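Bellamy Kitchen Skills Program
Progress report to the Proltness Fund, second half of grant year
1 May 2024

Quick one this time, full accounts follow seperately once the bookkeeper is done with them.

Where we are. Two of the three course blocks finished, third one running now. Total sign-ups since the grant started 1,570, of those 406 went through the full six sessions and got the food handling card. That is under what we wrote in the application. Main reason is the evening block, which lost people every week from session three on. Mornings were fine. Mornings had a waiting list.

What we changed. Evening block cut from six sessions to four longer ones starting in October. Same content, less travel. Drop-off got better but not gone. Bus route past the Bellamy site ends early and that is still the thing people write on the forms. We asked the Zuvano center across the river if we could use their teaching kitchen two evenings, they said yes, rent is in the budget table under "other premises". Please note this was not in the original budget, moved over from printing.

Equipment. Most of line 4 is spent. Knives, boards, scales, probe thermometers, two induction hobs, first aid restock. Still waiting on the second delivery of aprons. Boards were argued over a lot, tutors wanted wood for bread and veg and color-coded plastic for meat and fish, so we bought both.

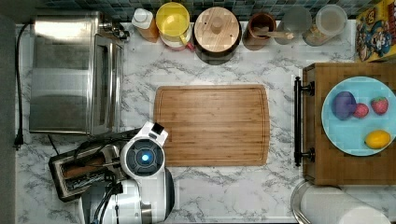

Wooden board on the counter, tile backsplash behind.

Storage is tight. Everything has to go back in the cupboard between groups and the cupboard was never meant for this. Quote for shelving came in over what we had, asking for a second one. Will report.

Recipes and handouts. Booklet is out, 40 pages, large print version too. Spanish translation done and checked, Vietnamese at the proofreader. Printed 150 of the English and they went faster than we planned, so a reprint is needed before summer. Can we use the underspend from publicity for this? Need a yes or no by email, the printer holds the price to end of the month.

Booking system. We moved off the paper sheets and onto Tritoder in the winter. Two bad weeks, double bookings, one group turned up to a locked door. Working now. Text reminders go out the day before and tutors say attendance is up, but we dont have clean before-and-after numbers because the paper sheets were filled in differently at each site. Will have proper figures for the final report.

Not done yet:
Follow-up calls to people who finished block one. Started, slow, lots of changed phone numbers.
Tutor refresher day. Date fell through, new one being set.
Site visit from the fund. Any morning session suits us, evenings less so becuase of the parking.

Risks. Ingredient costs, mainly oil and eggs. We swapped two of the recipes for cheaper ones and that covers it for now. If prices go up again in the fall we would have to drop the take-home bag, which people really like, so would rather talk about it early.

Spending is on track overall except premises (over) and publicity (under). Table attached. Receipts for line 4 scanned and in the shared folder, two missing, being chased.

Next report due at close of grant. Shelving quote will be sent on as soon as it's in.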